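Support > Donor App > Tickets > 3784

Search tickets Search

Meal gift paid for, no delivery code sent

Opened by Chiamaka Dauda, Tuesday, August 27, 2024

Donor paid for 2 family meals through Panden. The card was charged but the recipient never got a text with the code. Donor's order page still says "Matching kitchen".

Kamran Tabrizi: Payment is fine on our side. The order went to the Wullby kitchen list and stopped there – error 462, phone number rejected.

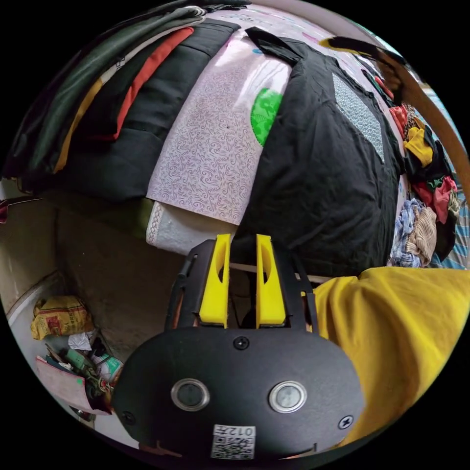

Black gripper with yellow fingers, sticker 012

Kamran Tabrizi: Number was saved without a country code. Added it by hand and resent.

Chiamaka Dauda: Code arrived. Donor told by email.

Derek Hebden: Leave this open – the form still accepts numbers with no country code. Fix is planned for November.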